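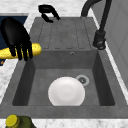
Remote-operated demonstration is a way of showing a robot a task in which a person drives the robot's arm and hand through the work while the control system records what happens. The recording, called a demonstration or episode, pairs each motor command with the camera views and joint positions of the same moment. A set of episodes is then used to train a control program, or policy, that produces similar motions without the operator.

Methods of input

In hand guiding, also called kinesthetic teaching, the operator holds the arm itself and moves it along the desired path. The method needs little equipment, but the operator's own body can block the cameras, and a hand with many finger joints is difficult to pose this way.

In remote control, the operator works from a separate station using a leader arm, a handheld controller, a sensor glove or a headset that tracks the fingers. Glove and headset input must be mapped from human to robot joints, a step known as retargeting. Errors in retargeting are most noticeable at the fingertips.

Use in simulation

Demonstrations may be recorded in a simulated room. Objects can be reset at once, and a dropped plate costs nothing. The Warkside kitchen set, a collection of simulated household tasks, contains 3892 episodes recorded at 34 object layouts. Its sink and shelf tasks cover picking up an item, lifting it over the counter and setting it down in an upper cabinet. 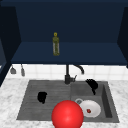
Simulated sink and open cabinet with a bottle upright on the shelf. The red sphere marks the position of the gripper.

Many simulators draw a simple marker in place of the gripper in some views. The marker gives the operator a clear reference point but hides part of the work area, and a second camera is often added for close placement.

Episode structure

An episode begins at a reset and ends when the operator signals that the task is complete. Long tasks are usually divided into segments - reach, grasp, carry, release - each with its own label. Bhattacharjee labeling, a scheme used with the Warkside set, also marks pauses longer than a fixed limit so that they can be removed before training.
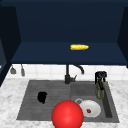

An ear of corn lying on the cabinet shelf, with a coffee maker and a plate in the sink.

Object variety affects how well a policy carries over to new layouts. An upright bottle has to be released without tipping, while an item laid on its side can roll. Operators are generally told to vary their approach from one episode to the next, within the limits of the task.

Quality control

Recordings are replayed before use. In the Basier procedure, an episode is rejected if the replayed arm strays from the recorded path or if an object passes through a surface. Pelby, a replay tool written for the same procedure, checks 64 episodes per batch and flags failed grasps for review by a person. Failed attempts followed by a recovery are sometimes kept, as they show the policy how to correct an error.
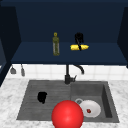 Can demonstrations recorded in simulation be used on a physical robot?
They can, but usually only after further training on a smaller number of physical recordings. Differences in friction, lighting and motor delay otherwise lower the success rate.

Limitations

The quality of a policy is bounded by the skill of its operators. Most remote stations give no sense of touch, and operators tend to grip harder than the task requires. Delay between the station and the arm leads to slow, stepwise motion - a habit the trained policy will copy.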